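# Light blue door vs. dark green tile - am I nuts?

**vernamontoya**

Okay, long time reader. We're redoing the back room and my husband wants everything repainted white. I picked the blue and I love it! The door is Filix "Cumen" satin, two coats, and I left the trim reddish brown.
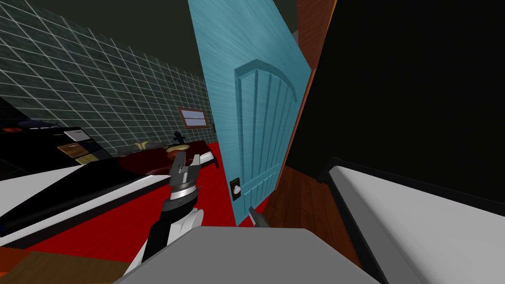 He says it looks like a daycare. I say the white everybody has now looks like a dentist. What do you all think?

**grout_gary**

With your husband on this one, sorry. Blue and dark green fight each other. Go cream on the door and let the tile be the star.

**bohumila_balaz**

Gary, you tell everyone cream. Keep the blue, Verna! My kitchen in Lapiņa had green and blue together for 14 years and I cried when we sold it. What I would change is the knobs. Pale gray on a dark brown plate is a lot of contrast next to teal.
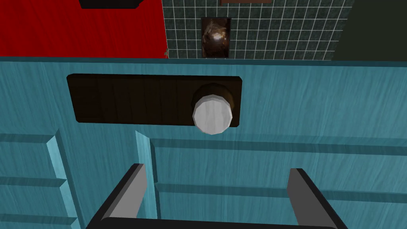 *Last edited by bohumila_balaz on 2019-03-21*

Brass warms it right up. Ultelora has a plain round one in packs of 6, and you only need a screwdriver.

**grout_gary**

Brass on teal, now it's a pirate ship. And nobody's mentioned the floor? Red floor, green wall, blue door. Pick two.

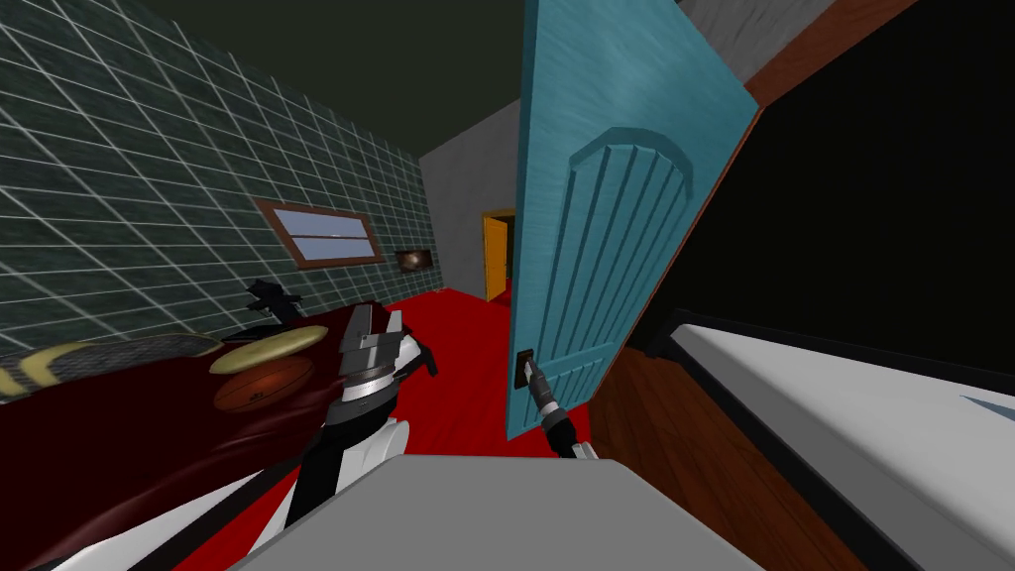 ## Re: Light blue door vs. dark green tile

**vernamontoya**

The floor stays, Gary, I've wanted a red floor since I was a kid. I might give you the ceiling though. It's so dark up there (my sister's idea, back in October) and a lighter one would probably help more than any door color.

As for the tile, no way am I ripping that out. I got a quote and hung up the phone.

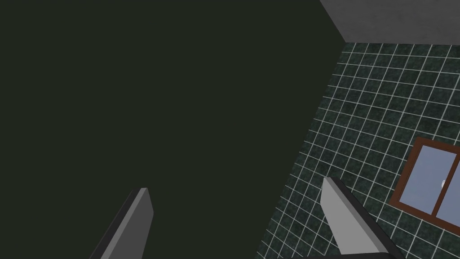
*The tile that's staying*

**bohumila_balaz**

Good. Do the ceiling first, then wait up to 30 days before you touch anything else - your eye needs time.

**grout_gary**

Still say cream.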